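We've had the Hagedorn cap lamp underground at Pindurcombe since the second week of January, and I'm ready to say it's the best light I've worn in a decline. I've worn a few!

For context, I'm a shift geologist. My day is face mapping, sampling and a lot of standing in drives staring at rock that looks the same colour as every other bit of rock. A lamp that turns everything blue is no good to me. The old Forkov units did exactly that. You'd call a vein carbonate, get the bag up to the core shed and find you'd been looking at quartz the whole time. The Hagedorn throws a warmer, flatter light, and for the first time in years I'm picking sulphide colours at the face and having them hold up in daylight.

**Weight and fit**

It's cordless, so no battery on the belt and no cable snagging on the ute door. All of it sits on the front bracket of the helmet. I expected a sore neck by crib and didn't get one, though Birgit Vogler on the opposite shift has a smaller helmet and says hers tips forward when she looks down a hole. She's moved her harness back a notch and reckons it's better. Try it on with your own lid before you order a whole rack.

**Battery**

We run 12-hour shifts. I kept mine on high from the portal down, every shift, and it only went into its low-charge flash once, when I'd forgotten to seat it properly in the charger. My fault. The rack has a green light for a reason, and I walked straight past it.

**Knocks and mud**

Dropped twice on concrete, hosed off daily, sprayed with grout (long story, ask Patricio Esteban). There's a scuff on the bezel and that's it. The lens wipes clean with a sleeve, whereas the Forkov had a little ridge that filled up with slurry and stayed full.

**The switch**

One big button on the side. Press for high, press for low, hold for off. I can work it in rigger's gloves, even the stiff new ones. My only real grumble is that low comes second, so you dazzle whoever you're talking to on the way there. Dip your head and you'll keep your friends.

**Colour check**

I got a bit carried away with this part. Hematite and red-stained feldspar are the ones I mix up under poor light, so I kept going back to the same wall in the 63 level with both lamps. Under the Forkov they were two sorts of brown. Under the Hagedorn the hematite was properly red and I could follow the staining right along the contact. I had Patricio do it without telling him which lamp was which (as far as you can hide a lamp from the bloke wearing it) and he came out with the same answer.

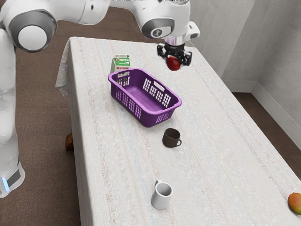
*A red apple above a pale woven tablecloth, rendered.*

**Charging rack**

The Roto rack we already had doesn't take these, so you'll need the Hagedorn one. It's wall mounted, tidy, and each slot shows its own charge. I'd like a name tag holder on every slot. We're using tape.

**Would I buy it again?**

Yep, in a heartbeat. If you're only driving a truck you may not care what colour the walls are, and there are cheaper lamps that'll do you fine. For mapping, sampling or grade control, get your hands on one for a week. I've already told the storeman he's not getting mine back.

Four and a half stars. The other half is for the switch.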